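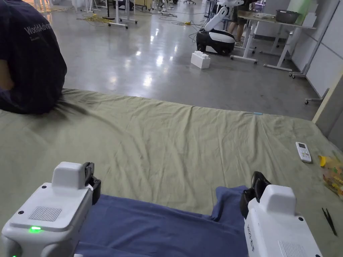 Cloth practice on the big mattress. The right gripper has the edge, the left one is waiting its turn.

Folding season at the Rakirero project

If you've walked past the Granström room lately and wondered why the robotics club has a bed in it, hello, it's for laundry. Well, for learning laundry. I signed up for this club in January thinking I'd be soldering things, and I now know more about the behavior of a blue cloth than I ever wanted to (my mother is thrilled, by the way, and has asked when I plan to bring these skills home).

For everybody who missed the spring item: Rakirero is our student project for the Erkbridge household challenge. The task is to get a robot arm to pick up a piece of cloth from a soft surface, flatten it and fold it in half and in half again. We get 15 minutes on the day, setup included. The team from Gikedstead did it last year with a towel on a hard table and it looked so easy that we all went home and said we'd do it on a mattress. I would like a word with whoever said that first. I'm pretty sure it was me.

The way we're going at it is that we do the folding ourselves, over and over, with the hand-held grippers – one in each hand, squeeze to close – and the recordings become what the arm learns from. You wear the head camera too, so it gets something like your own view of the job. We set ourselves a target of 700 good folds before summer break, and as of 2024-06-24, when I'm typing this up, we're close enough that Dean Dunmore has started talking about 2000. Dean is not on the folding roster, I'll just point that out.

What it's like to do

Slow! That was my big surprise. You can fold a shirt with your own fingers in a few seconds and never think about it, and then somebody hands you a pair of grippers and you're four years old again. You can't feel the cloth at all. You have to look for the edge, and on a dark blue cloth that's all bunched up, the edge looks exactly like every other wrinkle. My first evening I pinched the sheet along with the cloth about every other try and dragged half the bedding across the mattress with great confidence.

It does get better. Milagros Cantero, our coach, got me to quit reaching for the corner right away and go for any bit of edge I could see, lift it a little, and let the rest of the cloth hang until a corner showed up. I thought that was just going to add another step, but my folds got quicker the same night and I threw out a lot fewer of them. She also told me to breathe, and apparently I don't when I'm concentrating.

The other thing you learn is that your shoulders have opinions. We've gone to short turns, and you swap with the next person whenever you start getting sloppy. Please do swap! Tired folds make bad recordings, and somebody then has to sit and sort them out afterward, and this month the somebody is me.

We also leave everyday clutter lying on the sheet during recordings. There's usually a remote control in there, and whatever else has ended up on the bed that evening. Milagros wants the arm to learn that the cloth is the job and the rest can be left alone. I was skeptical, and then we ran a trial back in the spring where the arm had only ever met a clean sheet, and it tried very hard to fold a pencil case.

Where the arm is at

So, the part you want to know. Can it fold? Kind of! It finds the cloth most of the time now, which makes me happier than it should. It picks up an edge and it'll do the first fold if the cloth starts out fairly flat. The second fold is still a mess. It seems to think it has finished and wanders off, or it grabs both layers too far in and you end up with a sort of blue dumpling.

Dean's theory is that our own second folds are all over the place. I fold toward myself, two of the others fold away, and he figures the arm is getting mixed messages. So for the last stretch we're all folding the same way: toward you, left gripper holding the corner still. If you've been away for a couple of weeks, this is new, so please read the sheet taped inside the cupboard before you record anything. I know, I know. It took me three evenings to break the habit.

We also had a long debate over the bedding, and I lost. I wanted a pale sheet so the cloth would stand out better. The olive one stays, wrinkles and all, on the grounds that real beds are like that and we've already got so many recordings on it. Fine. For the record, I still think one evening on a pale sheet would be interesting, and I'll bring one from home if anybody wants to try it with me.

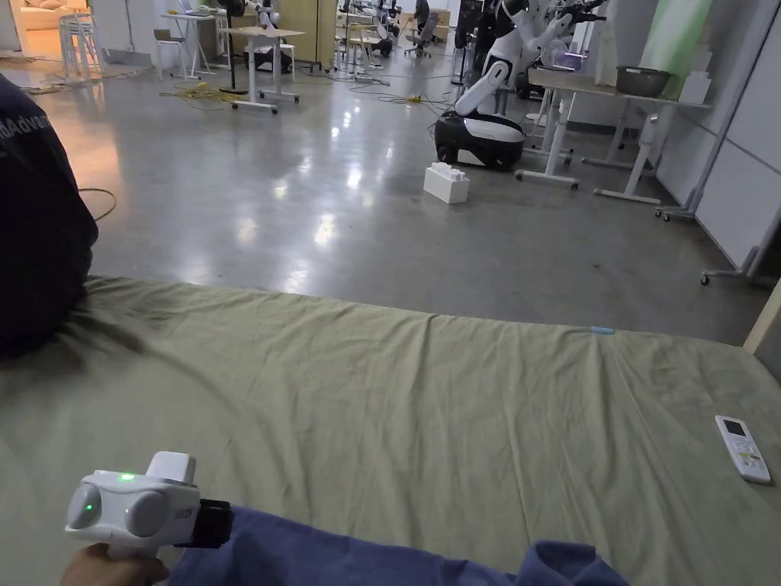
Things to know before your next session

Check for the green light on each gripper before you start. I did a lovely run last month, really some of my best work, and one of them had been off the whole time.

Sign your recordings with your initials and the cloth you used. "Blue" is fine. "The usual" is not, and I've had to go and ask six people what their usual was.

Shake the cloth out and drop it between tries, so that it lands differently each time. Some of us (me) were setting it down a little too nicely.

Keep snacks sealed if they come anywhere near the mattress. Crumbs in the gripper jaws are no fun to get out, and the tweezers have a way of going missing just when you want them.

Watch your feet around the cables on the floor, especially when you're backing up with the head camera on. You really can't see down very well in that thing.

What's next

We've got a few more recording evenings and then Dean retrains on everything over the break. The first session back will be an open one, with the arm running and a timer on the wall, and you're all welcome, parents and little brothers included. Bring a cloth of your own if you like. I want to see how it handles something it has never met – a dish towel, a pillowcase, that awful scarf of Dean's.

And if you're not in the club yet and you've read this far, come fold with us! You don't need to know any programming. I didn't. You need two hands and a fairly patient nature, and Milagros will get you started on your first evening. Names go on the list by the Granström room door, and there are open spots in the late slot, which I'm usually in, so you'd have company.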